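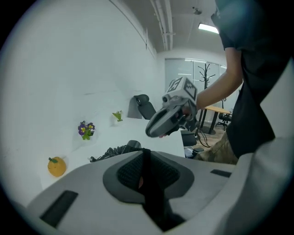
A corner of Room 207 at Pusen: white desk, black chair, flowers and something orange.

Part-time Desk and Display Helper
Pusen, Trindirville (second floor, above the Pryor building lobby)
Posted 14 Jun 2018

Hi! I'm Lakshmi, I look after the rooms at Pusen, and I need another pair of hands. I've been putting this ad off for months because I kept telling myself I could manage, and then last week I found myself wiping down desks at seven in the evening with a sprig of greenery tucked behind my ear. So let's do it properly.

Pusen rents out desks and small rooms to people who need somewhere decent to work. We have 66 desks, most of them white, most of them against white walls, and if you leave a room like that alone it starts to feel like a dentist's waiting area. My fix has always been small, bright things. A few purple and yellow flowers, a bit of green leaning against the wall, a spot of orange down at the end where your eye lands when you sit. People notice! They move things around, they ask me where I got them, and one of our regulars, Hemi Costigan, has very firm opinions about what belongs next to his phone.

We have a closet full of this stuff (more than 3000 pieces if you believe the spreadsheet, and I only mostly believe the spreadsheet). Fruit, flowers, leaves, bowls, paperweights, little trays, a shocking number of lemons. Your main job would be getting it out, putting it where it looks good, and getting it home to the right bin afterward.

What you'd be doing

Setting up desks before people come in, which means wiping the surface, putting the chair back and laying out two or three small things from the closet.

Coiling cables. I know, I know. But a cable in a neat loop makes a whole room look better, and a cable in a heap ruins the prettiest flowers in the world. If you already know how to coil one so it doesn't spring open, please mention it in your note and I will be unreasonably happy.

Going around after lunch to tidy the shared tables and check that nothing has wandered off. Things wander. We had a pear turn up in the stairwell.

Cleaning the display pieces. Leaves collect dust faster than you'd believe. We use a soft brush and a barely damp cloth, and I'll show you how on your first morning.

Changing the colors over with the seasons. The big one is in November, when we swap nearly every desk in a few days, and I'd really like you to be around for that.

Writing down what you took out of the closet and where it went. There's a clipboard on the door. Please love the clipboard.

Who I'm hoping to hear from

You don't need a design degree or any experience in an office. Tane Fairweather had the job before (he's moved to Lesham to be closer to family, and we miss him) and he came to us from a bakery. He was great at it because he'd step back to the doorway after every desk, squint, and go move one thing an inch. If you're the kind of person who straightens the fruit bowl at somebody else's house, we'll get along.

You do need to be okay on your feet for a few hours, able to lift a bin the size of a picnic cooler, and comfortable working quietly near people who are in the middle of something. There's a lot of reaching around a person's elbow and whispering "sorry." Our elevator is reliable. The closet has a step stool, and if steps are a problem for you, tell me and we'll move your bins to the low shelves.

Hours and pay

Three mornings a week, 8 to 12, and we can talk about which ones. The longer days in November are paid as extra hours. Pay depends a little on experience, and I'll tell you the exact rate when we first talk on the phone so you don't have to come all the way in to find out. You also get a desk of your own to use in the afternoons if you want it, plus the coffee, which is good now that Hamish Tapsell has taken over ordering it.

How to apply

Drop a note off at the front desk or mail it to Pusen, Room 207, Pryor Building, Trindirville, with my name on the envelope. One page is plenty. Tell me where you've worked, when you could start, and how you'd dress a plain white desk with only three things on it. Drawings are welcome and they can be terrible. Mine are.

If I think we might be a match, I'll call you and set up a visit. It takes an hour or so: I'll walk you around, you'll set up two desks with whatever you like from the closet, and Jarrah Ruddock, who does our scheduling, will go over the hours with you. We pay for that hour whether or not you get the job.

I'll keep reading notes until the spot is filled. Please put your phone number on the page itself as well as the envelope, I'm terrible about throwing out envelopes.

Lakshmi Menon
Rooms and Displays, Pusen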